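Notes for Session 5: Keeping a Record Someone Else Can Read
Posted 11/6/20

2 comments 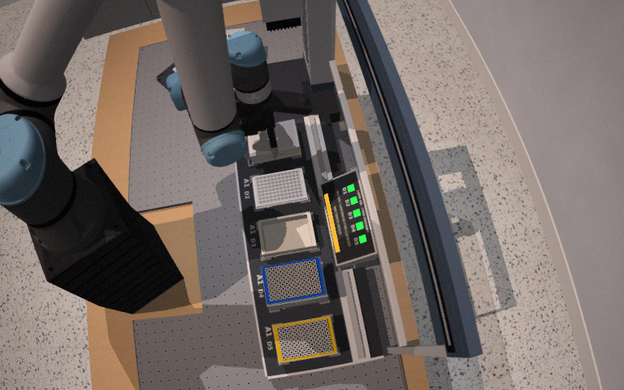 Last time we got as far as the difference between a plan and a record, and several of you asked whether you really have to keep both. You do, I'm afraid, and I promise it gets easier. A plan is what you meant to do when you sat down with your coffee in the morning. A record is what happened, in the order it happened, including the part where you were called away and came back to find you had lost your place. Most of the trouble I see in student notebooks comes from people writing the plan neatly and then treating it as the record (I did this for most of my first year, so please don't feel scolded).

Start with the heading. Date, short title, and the page number of whatever entry this one continues. If you are using the Kereama notebooks from the supply room, the page numbers are already printed; if you brought your own, number every page before you write anything. It's dull, I know, and you will thank yourself in December when the reports are due.

Write down amounts as you measure them. If the instructions call for 600 mL and you poured 715, the entry says 715, with a short note beside it. Please don't go back and tidy it! A wrong amount honestly written down can be worked with. I have seen whole reports rescued by one grumpy little remark in a margin.

Corrections get a single line through the old entry, so that it can still be read, with your initials next to the new one. No correction fluid, no scribbling out, no torn pages. When a page is spoiled beyond use, draw a diagonal line across it, write "void," and carry on overleaf.

Labels and the notebook have to agree. We use the Trela scheme in this course – a project word, the page number, then a letter – so the second container from page 5 of the Onen exercise is Onen-5-B, both on the container and in the book. If you invent a nickname for something halfway through, and everybody does, write down what it refers to the first time you use it.

A word on observations, where I find people get shy. You may write that a solution looked cloudier than you expected. You may write that you weren't sure. What I'd ask is that you keep what you saw on one line and what you think it means on another, with some white space between them, so that a reader who disagrees with your explanation can still use the rest.

For next time: read the Jokum entries in the course packet, all 5 pages, and pick 2 places where you couldn't repeat the work from what is written. Say what is missing and write the sentence you wish had been there. Half a page is plenty, and handwriting is fine as long as I can read it.

Shares: 5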